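Sial Table Fruit: data card and README

Release notes and field guide, July

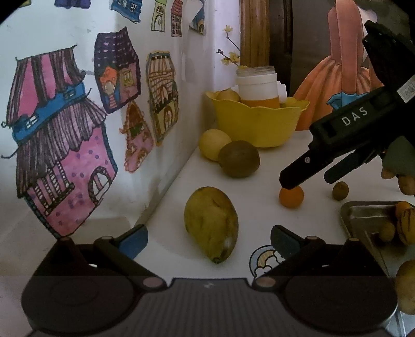 Mohsin Arain asked after the first release whether the fruit classes should follow the greengrocer's names or the botanical ones, and said that mixing the two had cost him most of a Wednesday. The answer is now fixed: greengrocer's names throughout, singular, lower case. Botanical names are kept in a separate column and are never used as labels.

1. Summary

Sial Table Fruit is a collection of 2927 photographs of fruit set out on light-coloured tabletops in ordinary rooms. It is meant for work on sorting, counting and table clearing, where the fruit is the subject and the room behind it is allowed to be busy. The backgrounds were not standardised. Walls carry children's drawings, paper cutouts, calendars and coat hooks, and these were left as they were.

The set was put together by Daniyal Zaidi and Mohsin Arain. Version 2 replaces version 1 completely. Do not merge the two, as file numbers were reassigned.

2. Contents

photos/ – all photographs, numbered from 0001
labels.csv – one row per piece of fruit
rooms.csv – one row per room
names.csv – label, botanical name, notes
splits/ – three text files: train, check, held-out
CHANGES – differences from version 1

Version 1 had a folder called extra/. It was dropped. Anything useful in it was moved to photos/ and relabelled.

3. Fields in labels.csv

photo: four-digit number, matches the file name.
piece: running number within the photo, starting at 1.
label: greengrocer's name. There are 14 in use.
state: whole, cut or peeled. A fruit with a bite out of it is cut.
touching: yes if the piece touches another piece, otherwise no. Shadows do not count as contact.
hidden: none, part or most. Pieces that are completely hidden have no row.
sure: yes or no. Set to no where the two labellers disagreed and could not settle it.

A bunch of grapes or bananas is one piece while the stalk holds it together. A grape that has come off the bunch gets its own row. This rule was changed between versions and accounts for most of the difference in row totals.

4. Fields in rooms.csv

room: a short code.
table: white, pale or patterned. Refers to the surface under the fruit only.
wall: plain or decorated. Decorated covers anything drawn, painted, stuck or hung on the wall, including cutouts.
daylight: yes, no or mixed.

Wall decorations have no labels of their own. Several rooms have paper houses with strong pinks, purples and yellows, and a first pass with simple colour thresholds marked some of them as fruit. Colour alone is a poor guide in those rooms. Users who need a clean background should filter on wall = plain before doing anything else. Flowering branches and pot plants are treated the same way as cutouts, and a yellow blossom is never a lemon.

5. How the labels were made

Each photo was labelled by one person and checked by the other. Disagreements were listed and gone through together at the end of each batch. 174 pieces were still unsettled after that, and these are the rows with sure = no. Most are small round citrus, where satsuma and clementine could not be told apart from the outside. Users who do not care about the distinction may fold both into one class; names.csv has a column (group) for this.

Plastic and wax fruit is labelled by what it imitates. There is no field for real or artificial, and the labels should not be used to study ripeness.

6. Splits

The train file lists 2000 photos. The remainder is divided between check and held-out by room, so no room in held-out appears in either of the others. Random splits across rooms gave results that were too good, mainly through the walls – the same cutouts turned up on both sides.

7. Known problems

Pears lying on their side with the stalk turned away are often marked hidden = part when hidden = none would be correct.
In the rooms coded Unard and Orkberg, daylight was filled in from memory.
Plum is over-represented compared with any ordinary fruit bowl.
The touching field is unreliable for piles of more than about five pieces.
Nolitz has two tables under one code. They will be separated in the next version.

8. Changes and corrections

Corrections should give the photo number, the piece number and the proposed value. One line per correction, please, and no edited copies of labels.csv. Changes to names.csv need the agreement of both maintainers.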